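Closing the loop on inspection findings: how Dridutura tracks what it promised to fix

December 21, 2022

The district administration of Dridutura has run its compliance register for public buildings on a single shared system for a little over two years. The register holds every finding issued by an inspector against a building the district owns or leases, the office responsible for it, the due date, and the evidence submitted to close it. Rosalía Vidal heads the monitoring unit that operates the register. Solveig Blomqvist wrote most of the data model and now handles training for the line offices. They spoke to this bulletin after the last training round of the year, which was held by video link in November.

The system is called Magesa. It replaced a set of spreadsheets that each office kept in its own format and mailed to the secretariat at the end of the quarter.

"The spreadsheets were accurate on the day they were sent," Vidal said. "The trouble was in the merge. One office counted a finding as closed when the contractor was hired. Another counted it when the invoice was paid. A third waited for the inspector to come back. You cannot add those numbers together, and we were adding them together."

The first task was therefore to settle the meaning of a small set of status values. Magesa uses five: issued, accepted, in progress, submitted, and closed. Only the inspecting body can move a finding from submitted to closed. The office that owns the building can move it through the three steps before that, and each move requires an entry in a comment field. The comment field has a lower limit of 30 characters.

Asked about the limit, Blomqvist said it was set by trial. "Without one, people typed a period. With a high one, they pasted the same paragraph into every record. Thirty is enough for 'roofer on site, work order attached' and that is all we need at that stage."

The upper limit is 500 characters. Longer explanations go in as attachments. Blomqvist said the limit is mostly a help to readers, as the status report prints the latest comment in full beside each finding and used to run onto a second page for a single record.

Both of them described the due date as the field that took the longest to get right. In the early version, the office could edit it. By the end of the first half year, very few findings were overdue, and the monitoring unit looked into why. The dates had been moved.

"It was not bad faith," Vidal said. "If a part is on back order, the honest date is later, so they put in the later date. But then the report says everything is on time, and the secretary reading it has no reason to call the supplier."

Magesa now stores two dates. The original due date is fixed when the finding is accepted. A forecast date can be changed by the office at any time, and the change is logged. The report shows both, and the difference between them in days. A finding counts as overdue against the original date only. Extensions can be granted, but they are recorded as extensions, with the name of the officer who granted them.

The change was unpopular for one quarter. Overdue findings rose sharply in the first report after the switch, and several office heads asked for a note to be attached explaining that the method had changed. The note was attached. Vidal said she would do the same again and would send the note a week ahead of the figures.

The register covers 66 buildings and at present holds roughly 1,000 findings, open and closed. Blomqvist said the volume is small by the standards of software and that performance has never been an issue. The work is in the quality of each record. Her unit checks a sample every month for missing attachments, duplicate findings, and locations that cannot be matched to the floor plan. 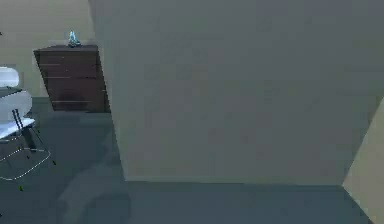 Location is a coded field made up of building, level, and room. Inspectors had asked for free text, on the grounds that much of what they record is in places with no room number, such as a stair landing or a service passage. The compromise was to let them pick the nearest numbered room and add a short note. Blomqvist said this works in newer buildings. In the older ones, room numbers have been reissued more than once, and the plan on file may not agree with the plate on the door.

"We had two findings for the same fire door for five months," she said. "One was under the old number and one was under the new number. Different inspectors, different years. The office closed one and got a reminder for the other. They wrote back that it was done, we wrote back that it was open, and we were both right as far as the system went."

The duplicate check that came out of that case compares the category and the level of each new finding with those already open in the same building. It raises a warning and does not block the entry. Blomqvist had tested a blocking version and dropped it after an inspector in the Uvumstead annex was unable to log a second blocked drain on the same floor as the first.

Training is given by video link to all line offices twice a year. The session used to last a full morning and covered every screen. It now takes ninety minutes, and most of that time goes to three tasks: accepting a finding, updating the forecast date, and submitting evidence. Participants work on records in a practice copy of the register while the trainer watches the log. Reports, user rights, and bulk import are left to a separate session for the one or two people in each office who need them.

Blomqvist was cautious about what the sessions achieve. "People remember it for about two weeks. After that, they do what the screen lets them do. If the same question comes up in two sessions in a row, I take it as a fault in the screen and open a ticket."

Four such tickets were raised after the November round. Two concerned the evidence page, where the button for saving a draft sits next to the button for submitting and is the same color. One concerned the wording of the reminder e-mail. The last was a request to show the inspector's phone number on the record, and it is still under discussion with the inspecting bodies, who would prefer a shared mailbox.

On evidence, the rules are short. A photograph is accepted for simple physical repairs. Anything involving electrical work, gas, lifts, or fire systems needs a signed certificate, and the certificate must carry the finding number. Missing numbers are the most common cause of rejection. Vidal said contractors are used to writing the work order number instead, and the unit has asked the purchasing office to print both on the order form from the next print run.

The reminder schedule has been changed twice. At first, the system sent a message every week for every open finding. Offices with large buildings received so many that staff set up a rule to file them unread. The present schedule sends one combined message per office per month, plus a single message for each finding fourteen days before its original due date. After the due date, the message goes to the office head as well.

"The second one is read," Vidal said.

Escalation beyond the office head is done by people. Once a quarter, Vidal takes the list of findings that are more than 60 days past the original date and goes through it with the district secretary in a meeting that lasts an hour. There is no automatic message at that level. She said the secretary had been offered one and had declined, preferring to hear the reason along with the number.

A frequent reason is money. Where a repair exceeds the office's own budget line, the finding cannot be closed until the capital program is approved, and this can take most of a year. Magesa has no status for that. Offices have asked for one, usually under the name "on hold," and the unit has refused so far. Vidal's concern is that the category would fill up. Blomqvist is in favor of a flag that sits beside the status and leaves the clock running, and a version of it is being tested with the offices in Voletti.

"We disagree on this one," Blomqvist said. "My view is that if you don't give people a field for it, they will write it in the comments, and then you can't filter on it. They are already writing it in the comments."

Vidal said she will look at the Voletti figures before deciding. The test runs for two quarters.

Other changes planned for the coming year are modest. The export file will get a fixed column order, at the request of the audit office. Leased buildings will carry the landlord's reference alongside the district's own. The practice copy will be reset every night, since participants in the last round opened records and found that someone from another office had already closed them.

There is also the matter of old findings. When the register was set up, records from the spreadsheets were brought in as they stood, and some have no due date at all. They do not appear in the overdue report for that reason. The unit has been assigning dates by hand, one building at a time, and has asked each office to confirm them in writing before they are fixed. Vidal expects the last batch to go out before the next training round. Offices that have not yet received their list do not need to take any action until it arrives.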